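Learning geography out loud: a talk with the maker of Plukero

Montserrat Tlapale was still in her socks when we started talking, because she had come straight from a practice match in the next room and was not about to miss the end of it. "They were down by 400 points and then they got every river question in a row," she told me. "Every one! I had to stay and watch."

The match was part of Plukero, the geography and history contest she builds with Chak-lun Lui under the name Gonorel. Two teams of middle schoolers, in two different schools, get the same map and the same clues, and they have to talk their way to an answer before the clock runs down. There is no multiple choice. Students have to speak.

"The talking is the whole point for me," Tlapale said. "I was a kid who knew a lot of answers and never raised my hand. If somebody had put me on a team of three and said, you have forty seconds, convince your friends it's the Danube, I would have been so happy."

She taught seventh grade social studies for nine years before she wrote a line of the game. The first version was a stack of index cards and a kitchen timer. Lui, who was teaching math down the hall, borrowed the cards one rainy afternoon and came back with a scoring system.

"It was way too complicated," he said, laughing. "There were bonus points for bonus points. The kids loved it, and I spent the whole lunch hour doing arithmetic." 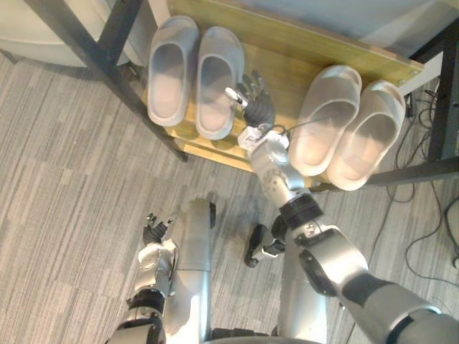
Slippers on the shoe rack.

The arithmetic is done by software now, and the library has grown to 3356 clues. Lui checks each one against at least two sources, and he has strong feelings about the ones that get thrown out. Anything that can be answered by spotting a single keyword goes. So does anything where the clue gives away the continent too early.

"A good clue lets the quiet kid in," he said. "Maybe she doesn't know the capital, but her grandmother cooks with that spice. Now she's got something to say, and the other two have to listen to her."

I asked how they match teams, since a school with a long quiz bowl history could easily flatten a school that signed up last week. Tlapale lit up at this one. New teams begin in a bracket called Hsueh, where clues come slower and a wrong answer costs nothing. After a few matches they can ask to move up to Clitano, where it costs plenty. The choice belongs to the students, and some stay in the first bracket all year and have a wonderful time.

"We had a teacher write to us, a bit worried, that her group didn't want to move," she said. "I wrote back, are they arguing about mountain ranges? She said constantly. Great! Leave them there."

In September the two of them opened the contest to any school that asked, and 43 signed up. Nearly 2000 students have played a match. Lui still reads the feedback forms himself, usually at 6 in the morning with a bowl of cereal, and he quoted me his favorite from memory: "More deserts please."

They are getting more deserts. They are also getting a practice mode for kids who have no team yet - Tlapale hopes to have it ready by spring - and a set of clues written by students, which Lui is editing with a very light hand.

"Some of them are brutal," he said. "There's one about a lake that took me two days."

I asked for it, of course. He read it to me twice, slowly, and Tlapale put her hand over her mouth so she wouldn't give it away. I guessed Lake Chad. It was Lake Titicaca.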